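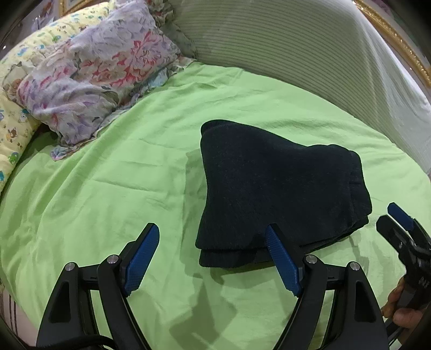
## Coffee with the person behind the Plirkton listing pages

Dec 27, 2025

I've been sending people to Plirkton for a while now, mostly agents who come to me complaining that their house gets four seconds on the big portals before the buyer scrolls off to the next one. Plirkton builds single-property websites. One house, one address, one site. It's a tiny shop, and the owner agreed to talk to me as long as I kept names out of it and bought the pastries (fine by me, I was going to buy pastries anyway).

We met the Saturday after Christmas, when every agent in town was supposedly off. The owner's phone buzzed the whole time.

"They all say they're taking the week," the owner told me. "Then they sit around with their families, they get bored, and they start rewriting their headline. I had three of them do it this morning."

I wanted to start with the question I get the most, which is whether a house still needs its own website. The answer came with a shrug.

"A lot of them don't. If it's a two-bedroom on a street where everything goes in a weekend, save your money. I turn those down. It's for the house that takes some explaining."

The example that came up was Trultholm, a lake property with a main house, a boathouse and a strip of land across the road that confused every single buyer who saw the map. It had already been listed once and pulled.

"The old listing had 80 photos in it. Eighty! And you couldn't tell from any of them how you got from the house to the water. I asked the agent to walk it for me on a video call, front door to dock, and talk the way she'd talk to a buyer. Then I built the site in that order."

They ended up using 17 of the photos. The agent fought for more, and I can't blame her, she'd paid for all 80. But the owner says the cutting is most of the job, and it's the part the clients hate.

"Everybody wants the powder room. I don't know why. Nobody has ever bought a lake house for the powder room."

I asked how the seller took it, and got a long laugh and a mouthful of almond croissant before the reply. "The seller wanted music. I said no music. We went back and forth on that for a week, and I lost, and there was music. Piano. You could turn it off, at least."

Now, I'm a text person, so I had to ask about the writing. My own pet peeve is the listing that says "nestled" (if you've read this blog before you know how I get). Plirkton's rule is that the opening paragraph has to have a fact in it that a neighbor would tell you. Where the sun comes in at breakfast, which way the snowplow goes, that kind of thing. I love this and I'm stealing it.

"Agents send me copy that could go on any house in the state," the owner said. "I send it back and ask what they say in the driveway. They always have something good in the driveway."

We got onto the nuts and bolts after that. The sites used to run on a template the owner bought years ago, and then last winter everything moved over to Modance, which handles the photo galleries and the contact forms. The move sounded miserable.

"Half my old forms were sending to a dead inbox. I found that out while I was moving them. There were people in there asking for showings on houses that had closed. I wrote back to every one of them and felt sick the whole time."

So there's a tip for you, and I got it for the price of a croissant: fill out your own contact form. Do it today. I went home and tested mine, and it works, but it lands in a folder I never open, so that's getting fixed.

Pricing was the only place the owner got a little cagey. A basic site starts at $1000, with the photographer billed on top. Šimek, the brokerage that sends Plirkton the most work, pays by the quarter and gets bumped to the front of the line. I asked if the smaller agents mind.

"They don't know," the owner said, and then, "Well, I guess they will now."

What happens to a site after the house sells is something I'd never thought about. Plirkton leaves it up for a while with a sold banner, then asks the new owners if they want it gone. Most do, pretty quickly. They don't love having their bedroom on the internet. One couple asked to keep theirs, paid for the address themselves, and now they put their garden pictures on it.

I asked what's next for spring and got a list: faster pages on phones, floor plans you can tap on, and a firm policy on music.

"No piano," the owner said, putting on a coat. The phone was buzzing again. It was one of the three from that morning, with another headline.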